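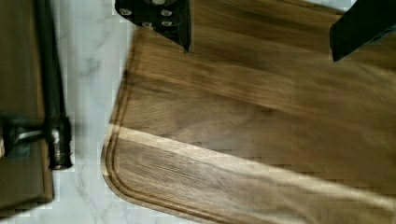
Wrist view, gripper fingers over the cutting board with the juice groove.

11th August

Equipment list for the board-handling work, before Ritu Tomar sends it up.

Finger plates: Foston wants 438 for a matched pair, bolts included. Wovico is at 160 but they ship bare and we would have to drill them. I'd go with Foston. Ritu prefers Wovico plus an afternoon in the shop – fine, but then someone has to book the drill press.

Spares: 2 sets. We ordered one in March and were stuck when it went missing.

Softer tips: not in the quote. The pointed ends are bare and I don't want them on walnut-colored boards people have paid for. Semwal sells pads in packs of 40, price not in yet. Ask if they come in black.

Wrist camera: compression is bad. Blocky in places, mostly along the edges of the light band on the board, and on the marble too. Check the stream settings before spending anything. If that doesn't help, Dumeo has a loan unit and we should try it first.

Boards: want more with a groove, and a few flat ones. These can come out of consumables.

Still open – delivery to the side door or the main desk? Foston needs to know before they confirm.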